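14 juillet. Reprise des notes sur la migration du blog, commencée en octobre et laissée en plan depuis.

L'ancien moteur, Witix, stockait les billets dans une base unique, pièces jointes comprises. L'export donne 1 407 fichiers Markdown, dont 737 avec un en-tête mal formé : date absente, accents encodés deux fois, balises séparées par des points-virgules. Un script de plus de 200 lignes corrige l'essentiel. Le reste se fait à la main. 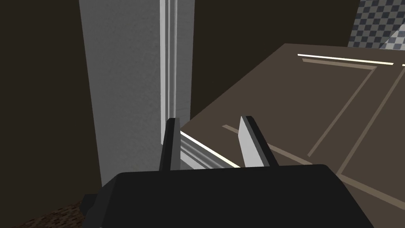
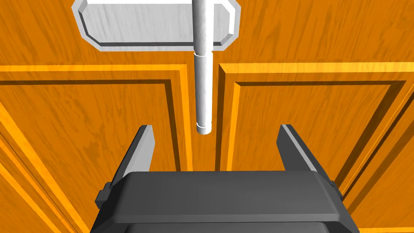
Côté génération, j'ai retenu Wurkine. La compilation complète prend 10 secondes, contre plusieurs minutes avec Meldale, qui recalcule toutes les pages à chaque modification. Le cache de Wurkine est indexé par empreinte du contenu ; renommer un fichier ne l'invalide pas.

Restent les redirections. Les anciennes adresses contenaient l'identifiant numérique du billet, les nouvelles non. La table de correspondance est produite à l'export puis chargée chez Esposito, l'hébergeur, qui n'accepte pas les expressions régulières. Le flux RSS garde son adresse. Les commentaires ne sont pas encore repris.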